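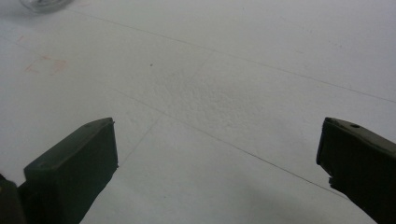
*Figure 4.1. The two fingers of a hand-held gripper, open over a white work surface.*

# Chapter 4: Gathering Examples

When I first taught this material I saved the collecting of examples for the last week, tucked in after all the mathematics, and my students were very polite about it until they reached their projects and found that they had nothing to train on. So we come to it early now, and I hope you will settle in and take your time with it, for you will spend more hours of your working life here than you might suppose.

An *example*, as we use the word in this book, is one recorded attempt at a task from start to finish. A person takes hold of the gripper, moves it by hand, and the camera riding on it keeps a record of what went by. Figure 4.1 shows one instant from such a camera. The fingers are apart with nothing between them, and if you look past them you will find thin lines crossing the surface, a faint reddish-pink smudge and one tiny dark speck. You and I pass over marks like those without a thought. A learning system has no such habit, and it must be shown enough variety to leave them alone.

How much variety is enough? We will follow the Hevby project through most of this chapter, in which Salamatu Essien and Rutilio Trujillo set out to collect 1,000 examples of a simple pick-and-place task. They kept 772 of them. Of the first 400, all gathered at a single table, 62 had to be thrown away because the person holding the gripper had started moving before the recording did – a small slip, and one I have made myself more often than I would like to admit!

## 4.1 Before You Record

Begin by writing down, in a sentence or two, where an example starts and where it ends. Trade your sentences with a classmate and try to follow each other's to the letter. You will very likely disagree about the starting position of the fingers, and that disagreement is worth settling on paper before either of you picks up the gripper.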